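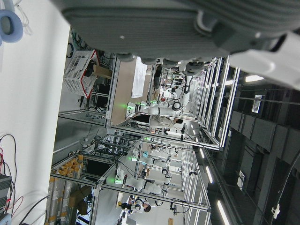 I gave up my commute podcast habit in May and I have been meaning to write down how it went. At the time I was subscribed to 57 shows and had over 3000 unplayed episodes, a number I only saw when I changed phones. I listened on the train, in the shower, while cooking and often in bed. A pair of light blue headphones with soft padded ear cups, and a thin white cable looping about, would have been on my head for most of that. I could not have told you much about what I'd heard.

My train takes 40 minutes each way. For the first few days I didn't know what to do with it. I read the adverts. I read the safety notice. On the Monday of the second week I took a library book and got through two chapters before my stop, more than I had managed in the whole of April.

Sointu Tuominen, who I share a desk with at Keskinen, thought I was being a bit extreme. She listens to one history programme and looks forward to it all week. I said that was probably the right way to do it, but I've never been good at having one of anything.

The evenings were harder. Cooking in silence felt odd and I burnt the onions twice, though I can't blame that on the quiet. After a while I started putting the radio on low. I know that's close to cheating. The difference for me is that the radio carries on without me and doesn't keep a list of what I've missed.

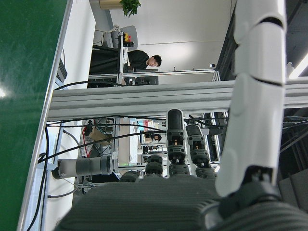 What I kept

I went through the list one Sunday afternoon and cut it down to 7 shows. Two are about gardening, one is Fermín's, and the rest are short. Anything I haven't played after a fortnight gets deleted, and new ones only go on if something else comes off.

I still don't listen on the train. I'm on my ninth library book, a long one about canals that Azra Vidmar lent me a ticket stub to use as a bookmark for, and it's due back before I'll have finished it. I'll have to renew.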